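Printed fabric as wall hangings / table covers – worth the money?

Board: Home and Furnishings

plumduff
Posted Feb 24, 2020

I keep seeing these printed landscape fabrics sold as an answer to everything. Hang one over the radiator wall, throw one on the table, done. Mirani have a whole page of them now and they want 120 quid for the large size. For polyester, as far as I can tell, though the listing only says "premium cloth" and that always puts me on my guard.

I bought a cheaper one from Skistach in December. The colours were fine when it came out of the packet. The creases were another matter. It had been folded into a square the size of a paperback and two months on a rail hasn't shifted them. A dark print shows every fold, and the night ones with trees and snow are the worst for it, with all that black at the top. 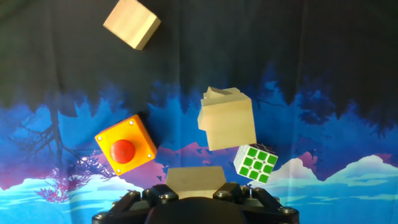

oldgreenkettle
Did you iron it? Low heat, from the back, with a tea towel in between. Mine took 7 minutes a side and I've had no trouble with it. I think people give up on these too soon.

plumduff
Yes, I ironed it. Twice. The second time it went shiny in one corner, so I stopped.

marrowfat
Shiny means the iron was too hot, whatever the dial said. Steam it next time and keep the iron off the cloth.

That said, I agree with the general grumble. The shop photos are always flat as glass, and you don't get that at home unless you stretch the thing over a wooden bar top and bottom. Parnard sell the bars separately, naturally. By the time you've paid for those and the postage you could have had a proper framed print.

tuppence_worth
Disagree about the framed print. I rent and I'm not allowed to drill. Two sticky hooks and a bit of cloth is all I can put up, and it stops the room echoing.

marrowfat
Does it though? A thin sheet like that won't do a thing for echo. You'd want a blanket or a rug. I'd like to see anybody tell the difference with their eyes shut.

tuppence_worth
Well I can. Perhaps mine is thicker than yours.

oldgreenkettle
What about using them flat? I've got a blue one as a table cover and it behaves better than it ever did on the wall, apart from the sides. They never sit straight. You pull one straight and the other goes wavy.
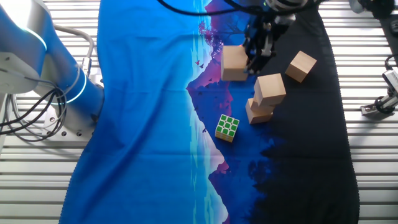 Re: using them flat

plumduff
That's my experience as well, and no hem to speak of to hold it down. I looked at the Pramum ones, which claim a "weighted edge", but the reviews all read as if the same person wrote them. Has anyone here paid for one with their own money?

hobnail
I have. The weighted edge is a bit of cord sewn into the seam. It helps a little on a smooth table. On anything ridged or slatted it makes no odds, because the cloth sags where it likes. I'd put a layer of felt under it and save the difference.

Washing is the bigger problem. Mine said 30 degrees and the dark blue still went patchy along the fold lines – I did write to them and got a voucher for 2 pounds off the next one. I haven't used it.

oldgreenkettle
Cold wash, inside out, no spin. I've never had a patch.

hobnail
You can't turn a flat sheet inside out.

oldgreenkettle
Folded with the print inward, then. You know what I meant.

marrowfat
For what it's worth, the sharp change from navy to bright blue in these prints is where I'd look first for fading. If it still looks crisp after a summer by the window I'll eat my words.

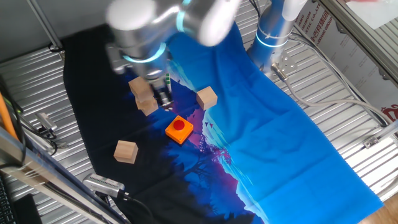 Navy and bright blue print on a ridged metal table, wooden blocks on top

plumduff
I'm sending the Skistach one back if they'll have it. The returns page says unused only, and I suppose an iron mark counts as use. Will report back if I hear anything.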